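Beans, Again

I have been meaning to write about beans since April, and every time I sit down to do it I end up making beans instead, so the post keeps not getting written. Tonight there's a pot on the back burner that won't need me for a good while, and I've got a cup of tea and the comfortable chair, so here we go.

I grew up in a house where beans came out of a can. I have nothing against the can! The can got my mother through a lot of evenings, and there are still four or five of them on my own shelf for nights when I get home late and hungry. But I was well into adulthood before I cooked a dried bean from scratch, and the first ones I made were terrible. They were gray and chalky in the middle and falling apart on the outside, and I ate them for three days out of stubbornness, with more hot sauce every day.

What I had done, I now know, was buy the oldest bag in the store. It was at the bottom of a shelf in the little market in Kasley, where I was renting at the time, and I remember there was dust on it. I thought dried beans were like rocks, that a bean was a bean whether it was picked last fall or during some earlier presidency. Old beans will cook eventually, sort of, but they take forever and they never get that creamy inside that makes you want to stand at the stove with a spoon. If you've tried dried beans once and decided they weren't for you, I'd gently ask how old the bag was.

These days I buy most of mine from the Brakdale co-op, where they come in bins and people go through them fast enough that they don't sit. I go with a bag of washed jars and a list that I don't follow. Last time the list said "black beans, onions" and I came home with black beans, cranberry beans, a small white bean I'd never heard of, a pound of dates and no onions.

The first thing I do with any dried bean is spread it out and look it over. My grandmother did this with lentils on a cookie sheet, sitting by the window, and as a kid I thought it was the most boring job in the world. Now I look forward to it. You pour them out on something pale so you can see what you've got, and you push them across a little at a time with the side of your hand, and pull out the shriveled ones and the split ones and the occasional pebble. I've found exactly two pebbles in all my years of doing this, but one of them I found with a molar, so I keep looking.

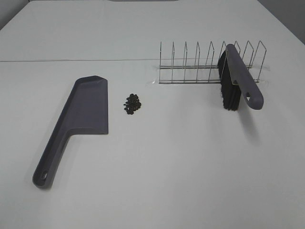 A big white table, and a dustpan close by.

I usually have the radio on while I sort, or I call my sister and put her on speaker. She has opinions about all of this. She's a non-soaker, and I'm a soaker, and we have been having the same friendly argument for years now. Her position is that soaking is a waste of planning, that a bean from a decent bin will cook just fine in an afternoon, and that the broth comes out darker and better. My position is that I like putting the beans in water before bed. It feels like leaving a note for tomorrow's me. You come down in the morning and they've swelled up to twice the size and the kitchen smells faintly like a garden after rain, and dinner is already partly made before you've had coffee.

If you're a soaker too, put salt in the water. I resisted this for a long time (my mother was firm that salt makes beans tough, and so was every cookbook on her shelf) and then I tried it one night with half the batch salted and half plain, in two bowls side by side. The salted ones had softer skins and tasted like something all the way through. I called my mother to tell her and she said, "Well, I've never had a problem with mine," and we moved on to the weather.

The pot matters less than people say it does. I have a heavy enameled one that I love, a wedding present, with a chip on the lid from the move. Before that I used a thin aluminum stockpot that had belonged to the previous tenants, and the beans were fine, I just had to stir more. What matters is the heat. You want the surface barely moving. When it's right you'll see a bubble come up, and then a pause long enough to wonder whether you've turned the burner off by mistake, and then another bubble. If it's boiling hard they knock into each other and the skins come off, and you end up with soup whether you wanted soup or not.

As for what goes in with them, here's my usual for a pot of black beans: half an onion with the root still on so it holds together, a few smashed cloves of garlic, a bay leaf, a dried chile if I've got one, and a good glug of olive oil. The oil seems like a lot when you pour it. Pour it anyway. I let it come up to a real boil at the start and hold it there for a few minutes, then turn it way down and go find something else to do. After 80 minutes I start tasting. Taste more than one, because the first bean will lie to you. I eat five, from different parts of the pot, and if all five are creamy then the pot is done. If four are creamy and one is a bit firm, I give it another 21 minutes, a number I got from my sister, who got it from a kitchen timer that wouldn't set to 20.

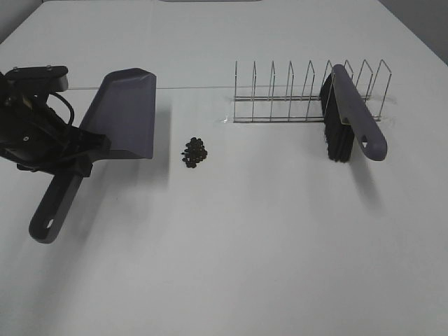 Then comes the part I think most people skip, where you take it off the heat and leave it alone. Let them cool in their own broth with the lid half on. They keep drinking the whole time, and the broth thickens up, and by the time you can comfortably put a finger in it everything tastes rounder. I know it's hard to wait when the house smells like that. I usually give in and have a small bowl standing up, with salt and a squeeze of lime, and call it quality control.

Please don't pour off the broth! I used to do it, out of habit from the cans, where the liquid is a bit gluey. From a homemade pot it's the best thing in there. I freeze it in old yogurt tubs and use it anywhere I'd use stock. Rice cooked in black bean broth comes out a slightly alarming purple color and tastes wonderful. My nephew calls it dinosaur rice and will eat two helpings, and this is a child who once cried at a zucchini.

A pound of dried beans makes more than you'd think, and I've learned to have a plan. The first night we have them plain in bowls with whatever's good on top: a fried egg, some crumbled cheese, the last of a jar of pickled onions. The second night they go with rice. By the third night they get mashed in a skillet with a bit of fat until they pull away from the sides, and then they're tucked into tortillas, and no one at my table has noticed that it's the same pot. Whatever is left goes in the freezer, flat in bags so they stack, and I try to remember to write on the bag what's inside. I do not always remember. We've had some surprising Tuesday-ish sorts of dinners out of that freezer.

I got curious last winter and went back through my receipts to see what this all comes to. I keep them in a Zoresis cookie tin, for reasons I can't explain to my husband. Over the year I'd made 51 pots, nearly one a week, and the beans themselves were the cheapest thing on every slip. The dates cost me more. I'm not trying to make a speech about thrift (I did come home with the dates) but it was nice to see on paper, and it made me feel better about the good olive oil.

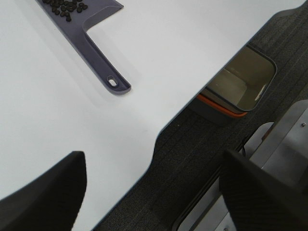
A few of you wrote after the soup post to ask about growing your own, and I'll tell you what I know, with the warning that I'm a hopeful gardener more than a good one. Two summers ago I planted a short row of black beans along the back fence, straight out of a jar from the pantry, thinking nothing would come of it. They came up in a week! I was absurdly proud. You leave them on the plant far longer than seems reasonable, until the pods are papery and rattle when you shake them, and then you sit on the back step and shell them into a bowl. It took me a whole evening, with the mosquitoes getting at my ankles, and at the end I had enough for one pot of soup and a little left over for planting.

That pot of soup was very good. I would like to tell you it was better than the co-op beans, and I believe it was, but I had also just spent four months watering it, so I may not be the fairest judge. They did cook fast. I started checking at 30 minutes and was surprised how close they were, and I wish I'd started even earlier.

This year I'm putting in the cranberry beans, because the pods are pink and speckled and I want to look at them from the kitchen window. They lose the speckles when you cook them, which breaks my heart a little every time.

Okay, I can smell the bay leaf, so I'd better go stir. If you've got a way of doing beans that your family swears by, leave it in the comments, especially if it involves pork, since my sister is visiting soon and I'd like to have something new to argue with her about.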